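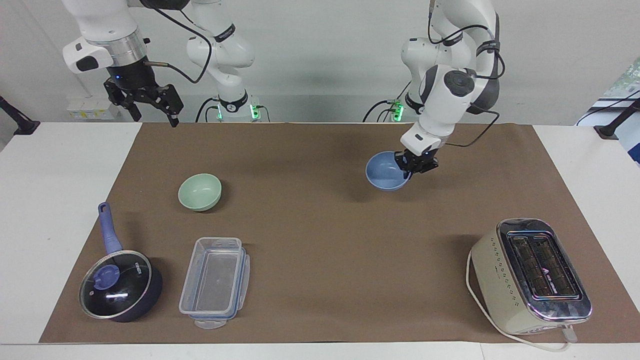 *The bench at Trinmont's Drallside workshop. The left arm has the blue bowl by the rim.*

Kirsty Kettle wants it on record that she did not choose the toaster. "People always ask about the toaster," she says. "It came with the job. I look after what's bolted down."

I had come to Drallside to ask about the bolted-down part. Trinmont has been telling anyone who'll listen that its two-armed bench, which the staff call Motlow, more or less looks after itself. I've heard that about dishwashers, printers and one very expensive coffee machine, so I asked for the person who does the looking after and got an hour with Kettle before her lunch.

She laughed when I read her the line from the brochure. "It doesn't look after itself. It doesn't even know when its own finger is loose. I know when its finger is loose."

How does she know? Mostly by the bowls, as it happens. A thin rim is an unforgiving thing to pinch, and if one of the two fingers has crept out of line, the bowl swings when it comes up. Some tilt is normal, she says, when you're holding something by one side. What she watches for is tilt that differs from yesterday's. I asked if there was a number for that. There is, in a spreadsheet, and she admitted she generally looks at the bowl first and the spreadsheet second.

The morning check takes her half an hour if she isn't interrupted. She starts with the power off and a hex key, going over the finger screws and then the clamps at the sides of the table. Then she runs the cables through her hand from the base upward, feeling for flat spots where a joint has been nipping them. Only after that does she bring the arms up, wait for green on both bases, and send each one slowly to its park position with her own hand near the stop button.

"Green means it's powered and it isn't complaining," she said. "I've had green with a cable half worn through. Green's not a health certificate."

I liked her for that. I've sat through enough demonstrations where somebody points at a light as though it settles the matter. 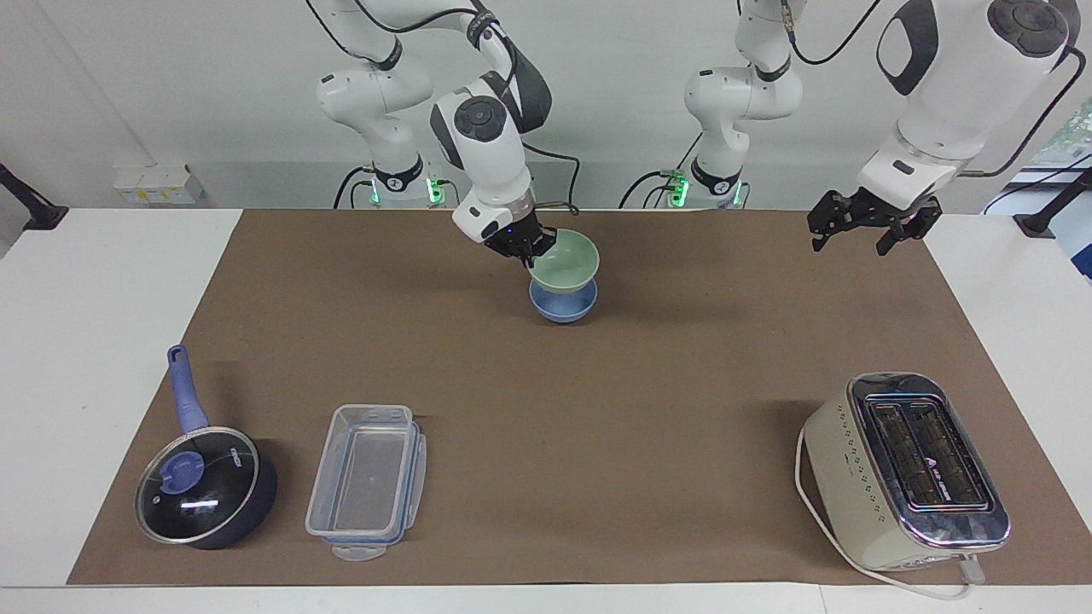
*Green bowl over blue: the right arm's turn, with the left parked open at the back.*

The nested bowls are her preferred test after any repair. The gripper has to close on one rim and leave the other alone, and the gap between them isn't generous. If the arm's idea of where the table is has drifted by 3 millimetres, she says, you get both bowls or neither.

Drift is the part I pushed on, having been told by Trinmont's Lionel Haslam that calibration was "a one-time exercise". Kettle was diplomatic for about a second. "Lionel sells them," she said. By her log she has recalibrated Motlow five times since January. Twice it was after somebody moved the table to sweep. Once she never found a cause, and that one still annoys her.

She replaced the brown mat on the same round of work as the last recalibration. It gets scuffed and then it gets rucked, and a ruck under a bowl is enough to change the height of the rim. Replacing it is dull. Everything comes off, the new piece goes down, and she squares it to the table with a steel rule so the white strip along the front is even. She does not trust tape.

I asked what wears out. Finger pads, first. The supplier, Holroyd, rates them for 500 hours and she swaps them at 300, on the grounds that she has seen what they look like at 400. The old ones go in a jar. She keeps a few to show people who ask why the parts bill is what it is, and I can report that a worn pad looks like a chewed eraser.

After that, cables. There's a good deal of black cable looping between the links, and every loop is a compromise: too short and it pulls tight when the arm folds, too long and it catches on something. When she took over the bench she found one tied up with a bread bag clip.
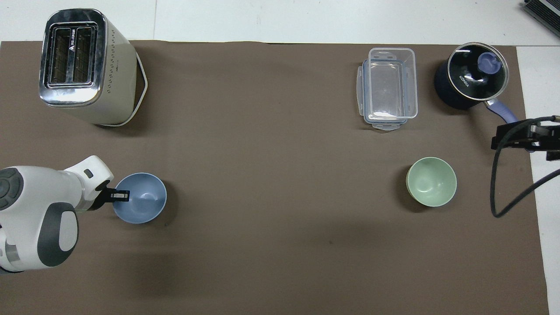 *Blue bowl again, seen from overhead. Kettle watches this view when she checks how the fingers meet the rim.*

So is it worth having? I put it to her that a person could move two bowls all day for the cost of the pads alone. She didn't argue as hard as I expected. What she would say is that the faults have changed. Her log holds 167 entries, and the early ones are mostly the robot stopping with no useful message. The recent ones are mostly mechanical and have a part number next to them. "I can fix a part number," she said.

That's a fair answer, though it's some way short of the brochure. I asked if she'd leave it running overnight with the building locked.

"No."

With fresh pads?

"With fresh pads, no."

She had the side of one of the arms wiped down by then, with a dry cloth (she won't have spray cleaner anywhere near the joints), and was looking for the hex key, which had gone missing while I was asking questions. I found it under my notebook. She wrote that in the log too, under tools, and went to get her lunch.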